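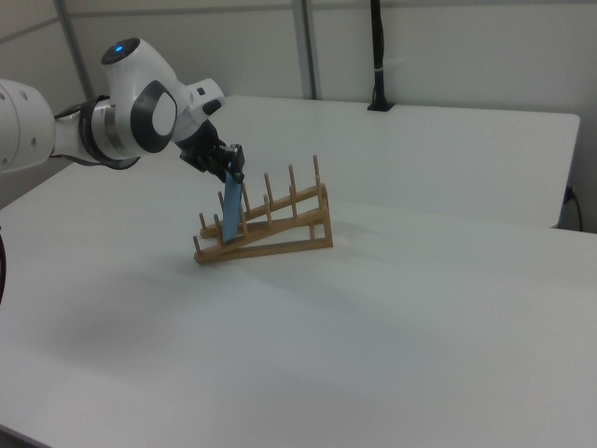

13 July 2021

Closed the June books for Trikby this morning. Revenue was slightly up on the month before, but cash was down. The gap is all in receivables. Prillumex has 3 invoices open, the oldest at 116 days, against terms of net 30 that I wrote into the contract myself and have not enforced.

Reread the contract after lunch. Late fees are allowed from day 31. I never set them up in the billing software, so none were added. Turned the setting on for all new invoices. Left the old ones alone and sent a statement with the due dates listed in one column.

Tawhiri asked for a fixed monthly price in place of hourly billing. Ran their last two quarters through the spreadsheet. At the rate they want, I lose money in any month with more than 14 support tickets, and they went over that in both May and June. Will offer the fixed price with a ticket cap and hourly billing past it. Draft is in the shared folder, second version.

Split the tax reserve into its own account. Transfer runs on the first of the month, a flat percentage of deposits received, not of invoices sent. Should have been set up that way from the start.

Neta renewal is due before the end of the quarter. Same scope, price up 2 percent. Have not sent it yet. Need to check whether the old quote included the setup hours or billed them apart.

Bank fee on the wire is still wrong. Call again.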